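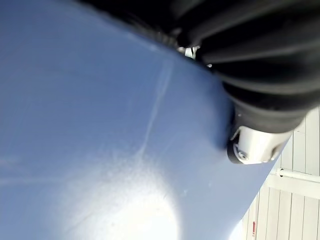 Figure 1. Wrist camera view at the shared workshop: blue panel, sleeved arm and metal housing at the panel's edge.

Does a Cheap Wrist Camera Help a Home-Built Arm Find an Edge?
Project report, Blackburn workshop group

1. Why we doubted it

The original proposal said that a camera on the wrist would let our arm follow the edge of a flat panel without any fixed jig. I signed on to the project thinking this was optimistic, and after a term of work I still think so, though for different reasons than I started with.

Most of the build write-ups we read before starting show one good run and stop there. They don't say how many runs came before it, or what the light was like. We wanted a number we could defend, even a bad one. The task was kept small on purpose: bring the arm to the long edge of a blue panel, stop beside it, and report where the edge is. No cutting and no gluing.

2. The build

The arm is a secondhand unit that we call Kaltow, after the name on the storage crate. It wears a black pleated sleeve, which we kept because it keeps sanding dust out of the joints. The software is our own and goes by Drekel. It takes a still, looks for the longest straight change in brightness, and turns that into a heading for the arm.

Drekel knows nothing about panels. It will happily follow any straight line you give it. This matters later.

3. The light problem

We expected the sleeve to be the main nuisance, since it takes up so much of the upper right of every view from that pose. It wasn't. The sleeve is dark and stays where you expect it, so we masked it out in an afternoon.

Glare was worse. In Figure 1 the lower middle of the panel is washed almost to white, and a bright patch like that has no reliable color left in it. Our first version separated panel from background by color alone, and the white slatted wall behind made this a poor choice. Blown-out blue next to white paint is not much of a contrast. We moved to brightness along the edge itself, where the panel looks slightly darker, and that helped.

Then there are the marks. A faint pale line curves down the panel from near the arm. I can't say from the picture whether it is a scratch or a crease, and Drekel can't either. The grooves in the wall are a bigger trap because they are long and straight, and they lean in the view. So does the white pipe that crosses them. On a bad day Drekel preferred the wall to the panel.

4. Results

We saved 2508 stills over the term, most of them useless for scoring. The scored test was 77 approaches, all on the same panel, with the start position changed each time. The arm stopped beside the correct edge in 57 of them.

That is 74 percent, and I would ask the reader not to be impressed. A strip of wood clamped to the bench would have found the edge every time and cost us nothing. Of the failures, 15 came from Drekel locking onto a groove or the pipe. The other five we could not explain, and I would rather leave them that way than make up a cause.

There was also an argument in the group about whether a near miss should count as a pass. I said no. The figures above use the strict rule.

5. What we did not test

We used one panel in one color against one wall. Nothing in this report says the method works on bare plywood, on anything glossy, or outdoors. We never tried a second camera — the budget form went in late and that was the end of it. We also did not measure how much the mount shifts over a long session, and I suspect it shifts more than we would like.

The Kultbridge build night has offered us a bench in September. If the project goes on, the next group should hang a plain dark cloth behind the panel before touching the code. It is a dull fix and it takes away the grooves and the pipe in one go. After that, run the same 77 starts again and compare. If the score barely moves, the edge finder is at fault and should be thrown out.

Parts list and the scoring sheet are in the workshop binder, second shelf, with the spare sleeve.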